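Wanyama (book)

Wanyama is a storybook of linked animal fables, published by the Susel press in an edition of 500 numbered copies. I've kept this entry going for years, so forgive me if I get carried away – I really love this book!

The fables are set in Nornness, a made-up fishing town where the animals run the harbor and argue about the tides. There are 202 pages in the first printing and 347 in the second, which added the winter stories (my favorites, especially the one with the heron and the tax collector). Some readers find the second half slow, and I can see why, but the heron comes back near the end and it picks up again.

The first printing has green cloth boards and a misprint on the title page, where Susel is spelled with two l's. The second printing fixed that and dropped the map, a real shame. Copies without the map are sometimes sold as firsts, so check the spelling before you pay.

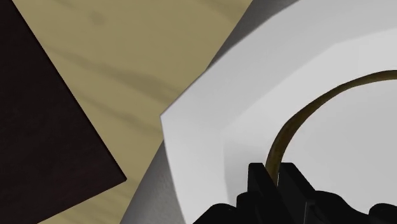
Rutdale, 20 Nov 2025

I've updated the section on library holdings. The Rutdale town library has a first printing, shelf number 3804, and you can read it at the desk if you ask. It doesn't go out on loan. I still haven't found a copy with its paper jacket – if there's one near you, please add it to the talk page.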